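Week 6: Learning from demos

Okay, quick recap before the new stuff. Salamatu Issahaku's Kos method learns drawer opening from 43 demos, and then we test it 200 times. What I love is how little it needs to know – it gets the drawer's pose from printed markers and works out the rest from there!

Spyros asked why we don't just replay the best demo. Try it in the lab (move the cabinet a little first) and bring me your plots.

Our setup, with markers on the cabinet and on the sheet by the arm's base:

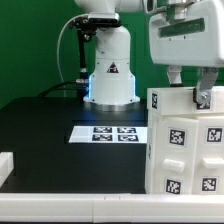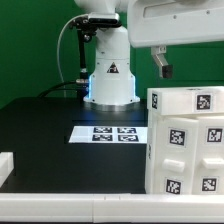 For next time

Read the Zilis paper, sections 2 and 3, and skim the appendix.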